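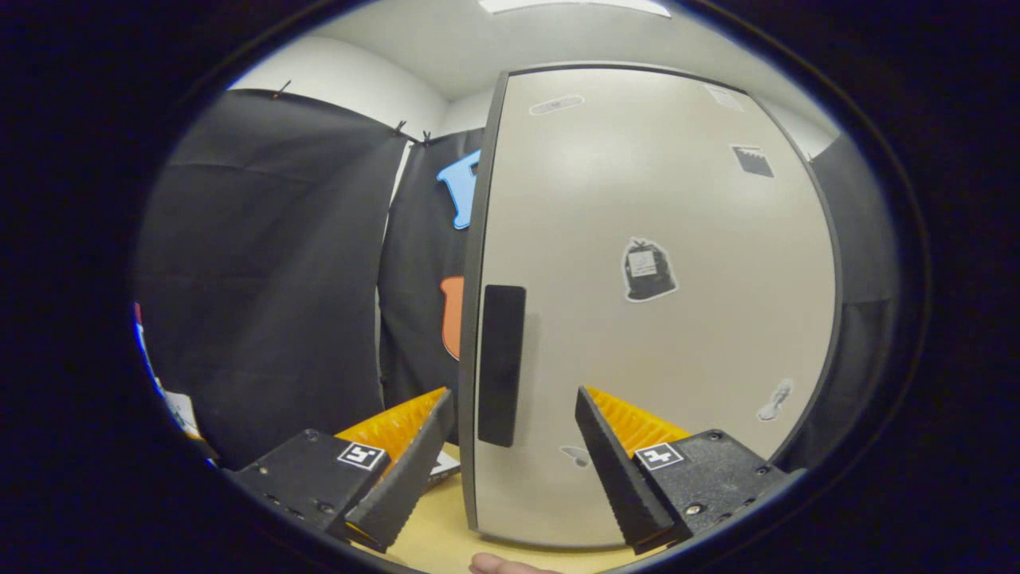

Laine Luik meinte nach unserer Zwischenpräsentation, man solle einen Rollladenkasten nicht dämmen, solange man nicht weiß, woher die kalte Luft wirklich kommt, und ob wir die Gurtdurchführung überhaupt schon angeschaut hätten. Wir hatten sie nicht angeschaut. Der Bericht beginnt deshalb mit diesem Punkt, obwohl er in der ersten Gliederung gar nicht vorkam.

Startseite Studium Projekte Berichte Kontakt

Projektbericht Momar: Nachträgliche Dämmung von Rollladenkästen in einem Mietshaus
28/02/2023 | von Margareta Olteanu
3 Kommentare | 2 mal geteilt

Ausgangslage

Das Haus Brendgate in Pirow ist ein Mietshaus mit verputzten Wänden aus Hochlochziegeln. Die Fenster sind vor längerer Zeit erneuert worden, die Rollladenkästen darüber aber nicht. Das ist in vielen Häusern so, wie wir bei der Vorbereitung gelernt haben. Der Kasten sitzt in der Wand, er ist nach außen durch den Schlitz für den Panzer offen, und nach innen trennt ihn oft nur ein dünner Deckel vom Wohnraum. Wer im Winter die Hand unter so einen Deckel hält, merkt die Kälte sofort.

Die Hausverwaltung Costache hat uns erlaubt, in drei Wohnungen zu arbeiten. Im ganzen Haus gibt es 53 Kästen, und die Verwaltung wollte am Ende wissen, ob sich eine Dämmung für alle lohnt und ob man sie ohne Fachfirma machen kann. Auf die zweite Frage können wir besser antworten als auf die erste.

Begriffe

In der Literatur werden zwei Arten von Verlusten unterschieden, und wir haben sie am Anfang leider oft vermischt. Die eine ist der Wärmedurchgang durch den Deckel und die Seitenteile (Transmission). Die andere ist die Luft, die durch Fugen in das Zimmer kommt oder aus dem Zimmer hinausgeht (Infiltration). Eine Dämmmatte hilft vor allem gegen die erste. Gegen die zweite braucht man Dichtbänder, und zwar an der Fuge des Deckels, an den seitlichen Anschlüssen und an der Stelle, wo der Gurt durch die Wand geht.

Der Gurt ist das schwierigste Teil. Er muss sich bewegen, also kann man die Öffnung nicht einfach verschließen. Es gibt dafür kleine Einsätze mit Bürsten, die man auf die vorhandene Öffnung schraubt oder klebt. Sie schließen nicht vollständig, aber der Luftstrom wird viel kleiner.

Vorgehen

Im Oktober haben wir alle Kästen in den drei Wohnungen geöffnet und innen ausgemessen. Für die Dämmung ist wichtig, wie viel Platz bleibt, wenn der Rollladen ganz aufgewickelt ist. Der Ballen ist dann am dicksten. Wir haben diesen Fehler beim ersten Kasten gemacht und mit heruntergelassenem Rollladen gemessen -- die Matte passte danach sehr schön, und beim Hochziehen hat der Panzer sie zerdrückt. Eine Matte war verloren.

Danach haben wir für jeden Kasten eine kleine Skizze gemacht. Notiert wurden die Tiefe, die Höhe, die lichte Breite, der kleinste Abstand zum Ballen und der Zustand des Deckels. Manche Deckel waren mehrmals überstrichen und mussten zuerst mit dem Messer freigeschnitten werden. Wir empfehlen, vorher mit den Mietern zu sprechen, denn dabei kann am Rand die Tapete einreißen.

Als Material haben wir eine biegsame Matte aus geschäumtem Kunststoff gewählt. Sie wird zugeschnitten, zu einem Bogen gedrückt und in den Kasten geschoben, so dass sie an der Rückseite, oben und vorne anliegt. Für den Deckel kam eine gerade Platte aus dem gleichen Stoff dazu. Die Seitenteile haben wir mit Resten belegt, aber nur dort, wo das Lager der Welle frei bleibt. Die Fuge des Deckels bekam ein selbstklebendes Dichtband. Acryl haben wir nicht verwendet, weil man den Kasten später für Reparaturen wieder öffnen muss.

Für die Messung haben wir die Temperatur an der Innenseite des Deckels aufgenommen, und zwar immer an der gleichen, mit Bleistift markierten Stelle. Gemessen wurde früh am Morgen, bevor die Heizung in den Zimmern hochgestellt wurde. Die Luftbewegung haben wir nur mit einem Rauchröhrchen geprüft. Das ist keine Messung im strengen Sinn, sondern eine Beobachtung, und sie wird im Bericht auch so behandelt.

Kosten

Das Material hat zusammen 882 Euro gekostet. Darin sind die Matten, die Platten, das Dichtband, die Bürsteneinsätze, der Kleber und auch der Verschnitt enthalten. Der Verschnitt war am Anfang groß. Später haben wir die Zuschnitte zuerst auf Packpapier gezeichnet und so verteilt, dass die schmalen Reste für die Seitenteile reichten. Werkzeug ist nicht eingerechnet, das kam aus der Werkstatt der Hochschule.

Unsere Arbeitszeit haben wir nicht bewertet. Für die Hausverwaltung ist das ein Nachteil, weil eine Firma natürlich ihre Stunden verlangt. Ich habe versucht, aus unseren Notizen eine Zeit pro Kasten zu berechnen, aber die Notizen sind dafür zu ungenau. Manchmal steht dort nur "Vormittag, Wohnzimmer fertig".

Ergebnisse

Die Oberfläche der Deckel war nach der Dämmung in allen drei Wohnungen wärmer als vorher, bei vergleichbarem Wetter. Der Unterschied war an den Nordfenstern am deutlichsten. An einem Küchenfenster war er so klein, dass er auch vom Messgerät kommen kann. Dort konnten wir wegen des engen Kastens nur die Platte am Deckel einbauen, der Bogen fehlte.

Bei der Beobachtung mit Rauch zeigte sich, dass Laine Luik recht hatte. In den zwei Zimmern, wo wir zuerst nur die Matte eingebaut hatten, zog der Rauch an der Gurtöffnung weiter fast waagerecht weg. Nach dem Einbau der Bürsten stieg er langsam nach oben. Die Mieter haben übrigens diese kleine Änderung mehr bemerkt als die Dämmung selbst. Eine Mieterin sagte uns, dass der Vorhang neben dem Fenster sich jetzt nicht mehr bewegt.

Über den Verbrauch von Heizenergie können wir nichts Sicheres sagen. Die Heizkosten werden im Haus nach Verdunstern abgerechnet, die Ablesung kommt einmal im Jahr, und in einer der Wohnungen wurde im Winter zeitweise gar nicht gewohnt. Wir haben eine rechnerische Abschätzung für die Transmission gemacht und der Verwaltung Costache getrennt übergeben. Die Zahlen stehen absichtlich nicht in diesem Bericht, die Annahmen über die alten Deckel sind zu grob.

Feuchtigkeit

Ein Punkt hat uns länger beschäftigt. Wenn der Deckel auf der Innenseite undicht bleibt, kann warme, feuchte Raumluft hinter die Dämmung kommen und dort an einer kalten Fläche kondensieren. Zuerst dichten, dann dämmen wäre also die bessere Reihenfolge gewesen. Wir haben in der ersten Wohnung umgekehrt gearbeitet und mussten dort die Deckel noch einmal abnehmen. Feuchte Stellen haben wir dabei nicht gefunden, die Zeit war aber kurz. Eine Kontrolle nach dem nächsten Winter wäre sinnvoll, und zwar besonders im Schlafzimmer und im Bad.

Auch der Rollladen selbst braucht Aufmerksamkeit. Nach dem Einbau muss man ihn mehrmals ganz öffnen und schließen und dabei hören, ob etwas schleift. Bei einem Kasten mussten wir die Matte an der Vorderseite wieder dünner schneiden.

Empfehlung an die Hausverwaltung

Wir schlagen vor, die restlichen Kästen nicht alle gleichzeitig zu bearbeiten. Die Gurtöffnungen und die Deckelfugen kann man im ganzen Haus mit wenig Aufwand dichten, dafür muss man meistens nicht einmal den Kasten öffnen. Die Dämmung mit Matte würden wir zuerst an der Nordseite machen und an den anderen Seiten dann, wenn eine Wohnung leer steht oder sowieso gestrichen wird. Kästen mit sehr wenig Platz sollte sich ein Fachbetrieb ansehen.

Offen geblieben ist der Anschluss zwischen Kasten und Fensterrahmen. An mehreren Fenstern ist dort eine alte Fuge, die hart geworden ist und bröckelt. Wir haben sie fotografiert und in die Skizzen eingetragen, aber nicht erneuert, weil das mit der Verwaltung nicht abgesprochen war. Die Skizzen liegen im Projektordner Momar, sortiert nach Wohnung und Zimmer.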